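So the kit is home for the summer and I could not be happier! Every June, when the last match is done, somebody has to take the Warkgate juniors' shirts and shorts away, wash the lot, fold it and get it into bags before the new season. This year I put my hand up before Theophilus Dramani had finished asking. He handed me the keys to the Sarnden cupboard as if he was afraid I'd change my mind.

First job was finding somewhere to fold. The kitchen table is too small and it always has toast on it. The bed is too soft, and by the time you've done ten shirts you've got a bad back as well. The answer was the grey sofa. The seat is flat, it's just firm enough, and it's a lovely height if you kneel on a cushion (do use a cushion).

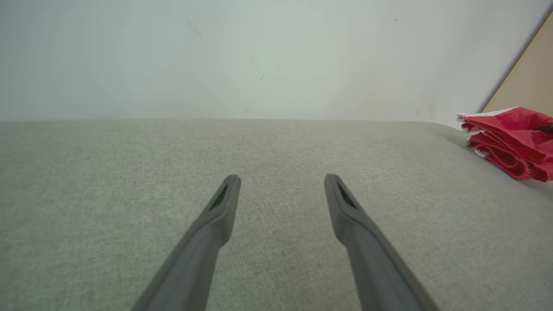
The folding station. Pale grey, good and flat.

I love a red kit. We had a dull green one years ago and you couldn't find your own child on a drizzly morning at Dimby, never mind see who'd scored. Red you can see from the car park. It does run, though, so everything goes in at 30 with a colour catcher, inside out, and nothing else in the drum. I learned that with a set of pillowcases, which are now the guest pillowcases.

Then there's the sorting, which I do straight on to the sofa as it comes off the airer. Shirts one side, shorts the other, and anything that needs a stitch goes over the arm of the chair.
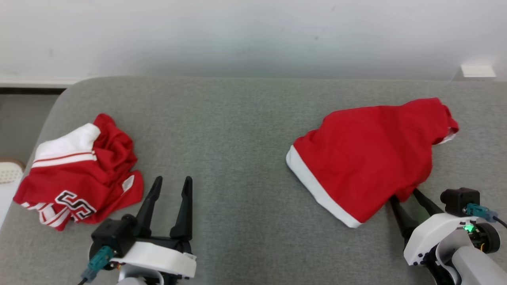

Maya Qaisi taught me her way of folding and I've been telling everyone since. Face down, smooth it out with the flat of your hand, sides in to the middle, sleeves back on themselves, then bottom up to the collar in one go. Flip it over and there you are! I used to do thirds, and they slid about like wet fish. 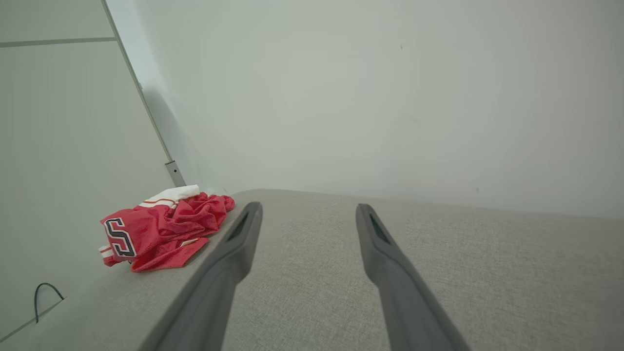 Numbers and letters are what I worry about most. The Zoubi set from a few seasons back cracked all over because we'd tumble dried it, and I have never used the dryer on a shirt since. You also want to avoid leaving them scrunched up for days. A big letter like that S, dark blue with the white inside it, deserves better than a night in a heap on the sofa, so I try to get each one flat the same day. Ironing is from the back only, with a tea towel in between, and I skip it if I possibly can.

Mending was light this time. One hem, one drawstring that had vanished inside its waistband (safety pin, patience, Radio 4) and 3 socks with no partner in the world. If anyone at Warkgate has the other halves, please look under your car seats.

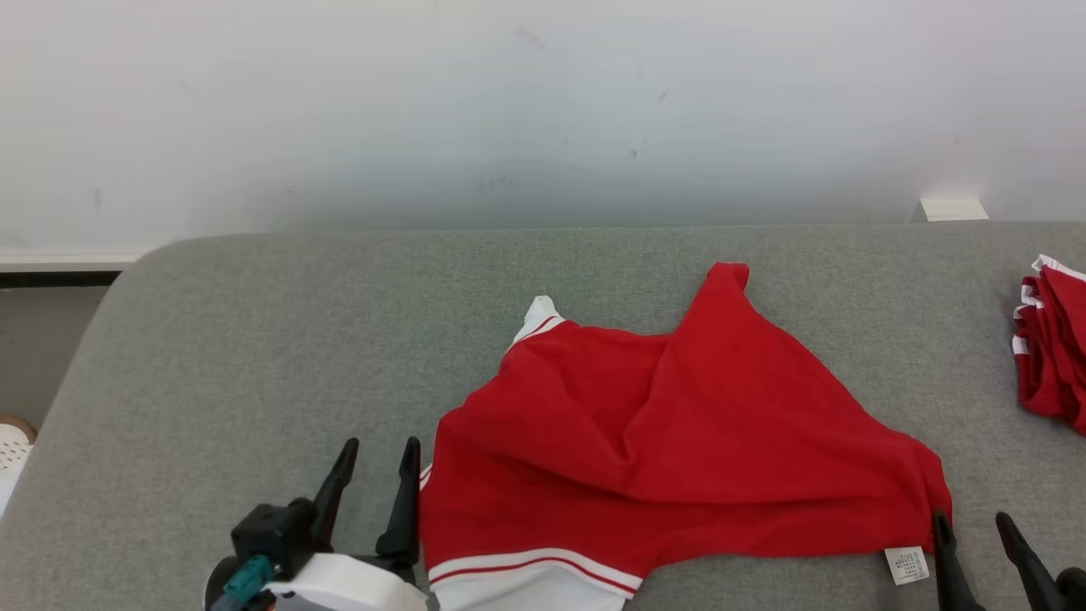
I do get a silly amount of pleasure from a pile going up. You fold one, you pat it, you fold another, and after a cup of tea there's a proper stack with all the edges lined up. Next up is the bags, one for each age group, and I've bought new labels for them. Then the bibs, which are still in the boot and smell exactly as you'd imagine.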